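Scorekeeping and Baseball Records - Handout 2
Posted 29 August 2018
Filed under: Course Materials, Baseball

Reading a box score

Start with the batting lines. Each player has at-bats, runs, hits and runs batted in, in that order. Walks, sacrifices and hit batters do not count as at-bats, so a leadoff man can come up five times and show only three. Add them back in before you compare two players on playing time.
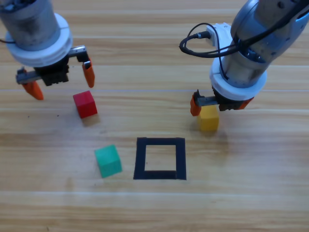 Earned and unearned runs

A run is unearned if it would not have scored without an error or a passed ball. To decide, replay the inning on paper with the error taken out. Once there would have been three outs, nothing after that is earned against the pitcher who was in the game. A relief pitcher does not get the benefit of errors made before he came in - students miss this every year.

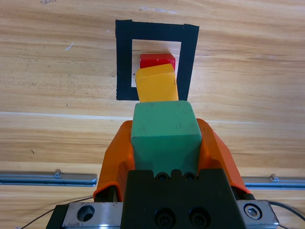 Red cube and yellow-orange block, black tape square.

Season totals

We will use the Purkine club book from June on. The pitching staff threw 1530 innings and allowed 290 earned runs over the seasons covered. Earned run average is earned runs times nine, divided by innings. Work it out to two decimals and bring it to class. Innings written with .1 or .2 mean one or two outs, so convert them to thirds first.
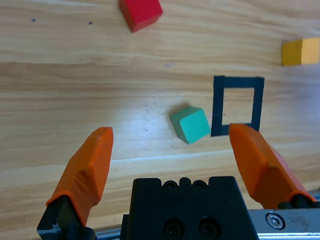
Red cube on the wooden tabletop.

Hit or error

The scorer asks whether a fielder could have made the play with ordinary effort. A ball does not have to touch the glove to be an error, and a slow decision is usually not one. In the Josteo game log, mark the 30 plays listed as doubtful H or E and write a few words on each.

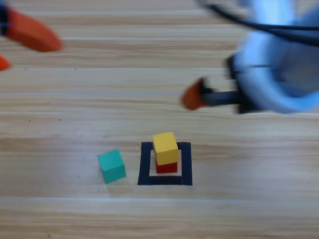
Flaketti wrote back on this section that ordinary effort should depend on the league, and that a play scored as an error in the majors may be a fair hit in a school game. The rule does allow for that. It speaks of an average fielder at that position in that league.

Questions on this handout: use the course mailbox
© 2018 Scorekeeping and Baseball Records | Back to top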